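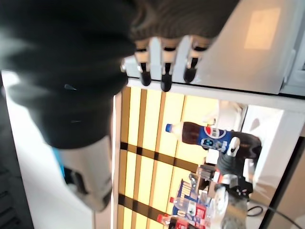 Cola bottle lying on its side, cap to the left. Water bottle with red cap below.

How to sort a table full of bottles and small boxes

By Sverre Hovland, March 2022

In our workshop kitchen in Uvutow there is one table where everything lands. People come in with a drink in one hand and a box in the other hand, and they put both down. After a week you can not find a place for a cup. I have cleared this table many times, and I want to write down the way I do it, so that the others can do it also when I am away.

What you need

One crate or strong shopping bag for empty bottles
One tray for bottles that still have drink in them
One shoe box for small things
A damp cloth and a dry cloth
A marker pen and some tape

Step 1. Take the bottles first

Bottles are tall and they fall over when you reach behind them. If you begin with the small things, you will knock down a bottle sooner or later. Begin at the front of the table and go to the back.

Hold a full cola bottle low on the label, near the base, and put your other hand under the neck. When you lift a bottle that lies on its side, turn it slowly until it stands. Do not open it right after this. I wait 40 minutes with cola, and I open it over the sink. With plain water you do not need to wait.

Step 2. Check the caps

Turn every cap to the right until it stops. This sounds too simple, but most of the sticky spots on our table came from a cap that was only resting on the bottle. If a cap is missing, pour out the drink and put the bottle in the crate.

Please do not trade caps between bottles. A red cap may look the same as another red cap and still not close well.

Step 3. Decide what to keep

Closed bottles go on the tray. Opened bottles with a name and a day on the tape can stay for 24 hours in the fridge. Opened bottles without a name I pour out. My colleague Malik thinks this is too strict, and maybe he is right about the water, but I do not want to guess who was drinking from it.

Step 4. The boxes

Open each box and look inside before you decide anything. Last October I threw away a small white box which I believed was empty, and inside was the spare key for the Riva cabinet. We waited 7 days for a new one.

Empty boxes you fold flat. Boxes with something inside get a piece of tape with one or two words: "screws", "tea", "charger". Put the writing on the short side, so you can read it when the boxes stand in a row.

Step 5. Cables and small devices

Pull out the plug from the wall first, then the other end. Make a loop as wide as your hand and close it with a strip of tape. If a cable belongs to a device, keep them together in the shoe box. Do not wipe a device with the damp cloth, take the dry one.

Step 6. Wipe and put back

Wipe the whole table, also under the edge, where fingers leave marks. Let it dry. Then put back only the tray, with no more than 3 bottles on it. The rest goes to the shelf in the Hurkell room, with the labels to the front.

The crate with empty bottles goes down to the return point when it is full. Rinse them first, and leave the caps on.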